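Ticket: Users sent back to the login page after correct password
Product: Vornomis (intranet site and staff directory)
Opened by: Trilok Pant
Opened: 2021-10-23
Priority: High
Status: Resolved, one point left open

Description of the problem

Since the move of our intranet behind the new Wada proxy, a part of our users cannot log in. They open the site, they are sent to the sign-in server, they type the name and the password, and the sign-in server accepts them. Then they come back to Vornomis and they see the login page again. There is no error message on the screen. If they try again, sometimes it works and sometimes it does not.

In the Flumbridge office the problem comes and goes. In the Oltodcombe office it is there always, for everybody. Both offices use the same address for the site and the same sign-in server.

What I expect: after a good login the user lands on the home page and stays logged in until the end of the session.

Setup

Vornomis runs on 3 web nodes behind Wada. The sessions are kept in a shared database, so it should not matter which node answers. The sign-in server is a separate machine and was not changed in the move. When a user is accepted, the sign-in server gives the browser a signed token, the browser carries it back to Vornomis, and Vornomis checks it and opens a session. The token can be used only one time.

I attach the profile settings from my test account and the export of the Wada rules. Passwords and keys are removed from both. 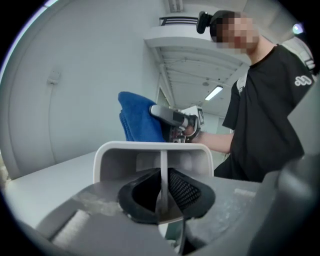

Flumbridge. Black T-shirt, dark cap.

Steps already tried before opening the ticket

Cleared cookies and cache in the browser. No change.
Tried a private window. No change.
Tried a second browser on the same computer. No change.
Reset the password of one user in Oltodcombe. She could log in to the sign-in server with the new password, but the return to Vornomis failed in the same way.
Restarted Vornomis on all nodes. For a short time I believed this had helped, but it was only luck, and the complaints came back.

Reply from support

Thank you for the clear report. A loop like this one has very often to do with the cookie. When the proxy speaks https to the browser but plain http to the web nodes, Vornomis can think that the connection is not secure, and then the secure cookie is not set. Please check that Wada passes on the header with the original protocol, and that the trusted proxy setting in Vornomis contains the inside address of Wada. Please also send us the value of the cookie domain.

Trilok Pant wrote:

I have checked all three points.

The protocol header arrives on every node with the value https. The trusted proxy setting was wrong, it still had the address of the old proxy. I have corrected it and restarted. After this change the site log shows the real address of the visitors, which is nice to have, but the login loop is the same as before.

The cookie domain is empty, so the cookie belongs to the exact host name. As all users type the same host name, I think this is correct. Please tell me if you see it differently.

In the developer tools of the browser I followed one failed login. The browser comes back from the sign-in server with the token in the request. Vornomis answers with a redirect to its own login page and does not set any session cookie. So I believe the cookie is not lost on the way, it was never made.

Reply from support

Then we agree that the token is refused. Please raise the log level of the login module to "detail" on each node and repeat the test. The reason for a refusal is written only at this level. Remember to put it back afterwards, the log grows quickly.

Trilok Pant wrote:

With the log level on "detail" it became much easier. All refused logins are on node 2. The other nodes accept every token. The line in the log is:

login: token refused, reason: expired

This was strange to me, as the test user had only needed a moment between the sign-in server and Vornomis. I looked at the lifetime of the token on the sign-in server and it is 50 seconds. Then I compared the clocks. The sign-in server and the two good nodes agree. The clock of node 2 is 53 seconds ahead. So each token is already too old when node 2 sees it, even if the browser is very fast.

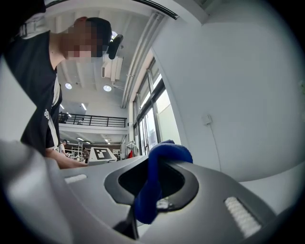
It also explains the difference between the offices. Wada chooses the node by the address of the visitor. Everybody in Oltodcombe goes out to the internet through one single address, and this address was always given to node 2. In Flumbridge we have several outgoing addresses, and people move between them, for example when they change from cable to wireless. The old proxy gave the requests to the nodes in turn. I suppose that we had failed logins at that time too, but users simply tried again and got another node.

Cause of the wrong clock: the time service on node 2 was installed but not started. It was set to use a time server name which was removed from our name service in February. The service could not find the name, stopped, and did not come up again. Our monitoring asks only if the web server is alive, so we had no alarm.

What I did

Took node 2 out of Wada.
Changed the time server name to the same one the other nodes use.
Started the time service and set it to start with the machine.
Restarted the machine and checked that the clock was right afterwards.
Put node 2 back in Wada and logged in against it directly with the test account. The login was accepted.
Set the log level of the login module back to normal.

I asked my colleagues in Oltodcombe to log out and log in again. They all came in at the first try.

Reply from support

Good work, and thank you for writing it down in such detail. We do not advise making the token lifetime longer to hide a clock problem. Vornomis does have a setting called "allowed clock difference" in the login module. On your nodes it is at zero. A few seconds is a reasonable value and will not weaken anything important. Can we close the ticket?

Trilok Pant wrote:

I have set the allowed clock difference to 3 seconds on all nodes and added a clock check to our monitoring.

Before you close, one wish – could the reason for a refused token be written at the normal log level? At present an administrator sees nothing at all, and the user sees only a login page. Even a short message such as "your login could not be confirmed" would have saved us a good part of the search in the cookie settings.

Reply from support

We have passed this on to the developers as a separate request and linked it to your ticket. The login problem itself is marked as resolved. The request stays open, and you will get a mail when its state changes.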